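Humdale Home Forum > Kitchen and Dining > Hard water film on everyday dishes

kestrel_pete
October 16, 2020
We moved to Humdale and the water is very hard. Everything dries with a gray film. I have used vinegar in the rinse for 12 days with no change. Is a softener the only fix?

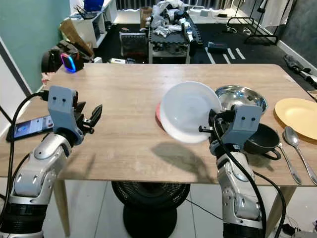 Rania Ezzat
Moderator, Kitchen and Dining

Vinegar in the rinse cup can wear out the seals on some machines. Use citric acid in an empty cycle once a month — and buy a real rinse aid. Test your water before spending money on a softener.

plumline
Disagree on waiting. We're at 16 grains and rinse aid did nothing for us. The softener went in last December and the film stopped.
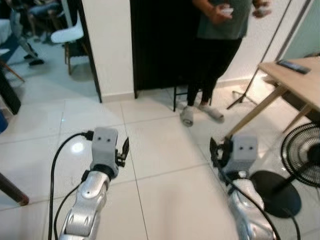

Re: Hard water film on everyday dishes

kestrel_pete
The strip says 12 grains. My plastic bowls look worse than the steel ones.

Rania Ezzat
Plastic doesn't hold heat, so it dries slowly and the minerals stay behind. Towel those by hand.
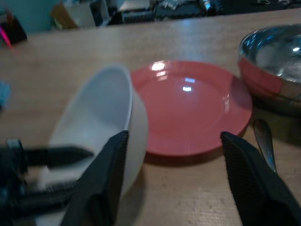 At 12 grains I would still try the rinse aid first. Turn the dial up to 5 or 6 and give it a couple of weeks.

plumline
He'll be back here asking about softeners. Steel spots too, and so do forks and spoons if they sit in the rack overnight. 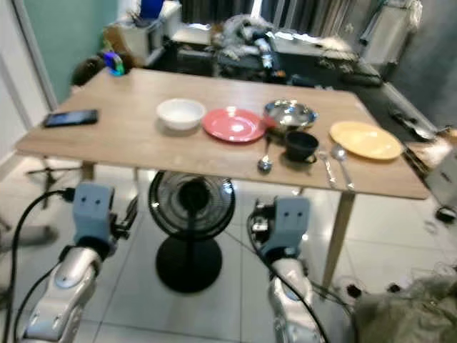

Also check your water heater. Ours had a lot of scale in the bottom, and rinse aid won't help with that.

kestrel_pete
Dial was at 1. Set it to 5 and ordered citric acid. Will post after the next few loads.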